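Print this story | E-mail this story

Cafeteria to drop bulk condiment pumps at Hirkesance offices

Tuesday, November 17, 2020
By Yayra Appiah

The Hirkesance office complex will remove its shared condiment pumps and sell or supply only single-serve portions starting next week, building management said Monday.
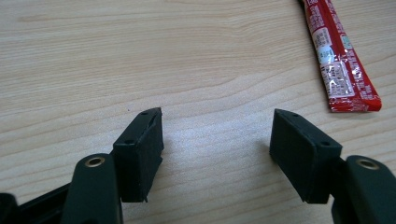 The change covers 18 break areas on the Ofori and Morkance floors. Each will be stocked twice a week by the catering contractor, Cultik. Sauces will come in narrow stick pouches, like the red one lying on the table, and the supplier will deliver them in cartons of 1000. Sugar and creamer will also be portioned.

Shahram Ebrahimi, facilities manager, said the pumps required daily cleaning and accounted for some 71 service calls between June and the end of October. Most involved clogged valves.
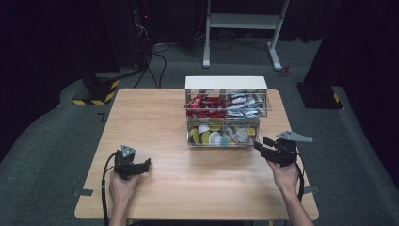
Packets cost more per serving than bulk product. The contract adjusts for this with a fixed monthly rate, reviewed after six months. Empty packets go in general trash, as the local recycling plant does not accept laminated film.

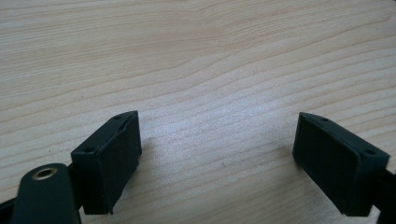 A wood-grain tabletop at the Hirkesance complex.

Tenants with questions about stocking times may contact Bernice Gbeho at the management desk.

Contact the newsroom | Copyright 2020 | Back to top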